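The word Civska keeps using is "living." Its new co-op shooter, Larex, is a living world, with a living story and a living economy, and if you buy it before the end of December you get a living cape. I have played it for 41 hours, mostly after ten at night when the matchmaking calms down, and I still couldn't tell you which part of it is supposed to be alive.

I don't hate the game. The guns are good. The slide feels great, the grenades have a nice fat thump, and the second map, Lakdale, is the best flooded town I've run around in for years. If Civska had put out a ten-hour campaign set entirely in Lakdale, I'd be recommending it to everybody I know.

What we got is a calendar. Every Monday the game hands you a new list of chores. Kill 100 drones with a shotgun. Open crates in the harbor. Open more crates, this time while crouching. Finish the list and a bar fills up, and when the bar is full you get a token, and the token goes toward a different bar.
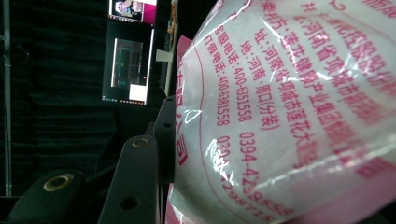 I know the defense, because I used to make it myself. Nobody forces you to do the chores. You can log in, play two missions with friends and log out happy. That was true of older games in this mold, where the bars sat off to one side and you could ignore them. In Larex the third difficulty tier is locked behind those tokens. So are two of the five classes. The healer, the one class every squad needs, took me most of three weeks to unlock, and my friends had quit by then.

Then there's the store. I added up the price of everything on the cosmetics page one slow evening and stopped at 171 dollars, with a full tab still to go. Fine, it's hats. I can live without hats. But the store also sells tier skips, and once a studio sells you a way past its own game, I start to wonder how hard it's trying to make that game worth playing at normal speed.

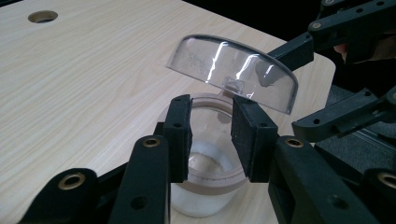 Two grippers, a clear jar and its domed lid.

Civska's answer to all this is the roadmap. There's always a roadmap. The current one promises a third map, Farah, plus a story chapter that will "reframe" the opening missions. I've been reading roadmaps for a decade and I've learned to treat them like a weather forecast for next summer. Maybe Farah will be wonderful. I paid for the game that's on my drive today, and it has two maps. 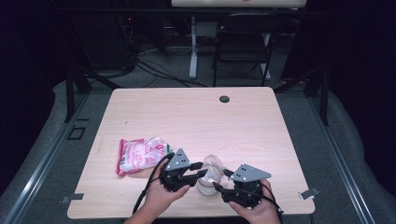
By the Games Desk | Opinion

The fans will say the numbers prove me wrong, and they do like to post numbers. Last time I looked, the official forum had 3,413 replies in a thread titled "Why I'm still playing." I read more of it than I should have. A surprising amount of it is people explaining that they log in for the Monday list, do it while watching TV, and log out again. One poster had a spreadsheet.

That's a kind of loyalty, I suppose. I'm not convinced it's the kind a studio should be proud of, and I doubt it lasts past the next game with a better slide and a fresher list.

Civska could fix a lot of this in one patch. Open up the classes from the start. Let people pick any difficulty they want and get flattened by it. Leave the chores in for the spreadsheet guy. I'd reinstall for that, and I'd probably drag a couple of my friends back to Lakdale with me. Until then it's off my drive, cape and all.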